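The open day at the Windeck workshop started at ten in the morning, and by the time I found the right door (it's behind the bakery, and the sign is small) the coffee was already going fast. I had come to talk with the woman who runs the handling program at Stetsiuk, and she was kind enough to give me most of an hour between groups of visitors, perched on a stool next to the coat rack.

She came to robots from groceries, she told me. "I stocked shelves all through school, and then I managed a store, and I still look at every package the way a stocker does. Will it stand up? Will it slide? Where do I put my thumb?"

That turns out to be a useful way to look at the world when your job is teaching machines to pick things up. Her group works with hand-held grippers, two fingers and a set of linkages, which a person uses to do the job first so that an arm can learn from it later. Visitors were invited to have a go with the snacks, and plenty of them did, my own nephew included.
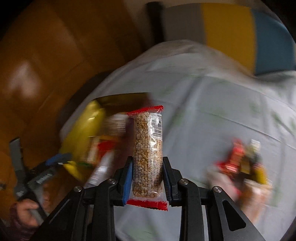
"People always ask me about the heavy stuff," she said, laughing. "Heavy is fine! Give me a brick any day. Wrappers are what keep me up at night. They're shiny, they crinkle, they're a different shape every time you let go of them."

The project they were showing, called Manura, began last October with a goal of 300 recorded pickups, which she now finds a little sweet. They passed 500 before the winter was over, and the next round will take in soft fruit, if she can talk her colleagues into the cleanup.

I asked whether she worries about the store jobs she grew up with. She took her time over that one. "I do, yes. I'd like the arm to take the two a.m. shift, because I've done the two a.m. shift. But I don't get to decide that by myself, and I tell people so when they ask."

Then a school group came in, very loud and wanting to know if the robots had names, and off she went to meet them. The next open day is planned for Tulimlow in the spring, and she says there will be more coffee.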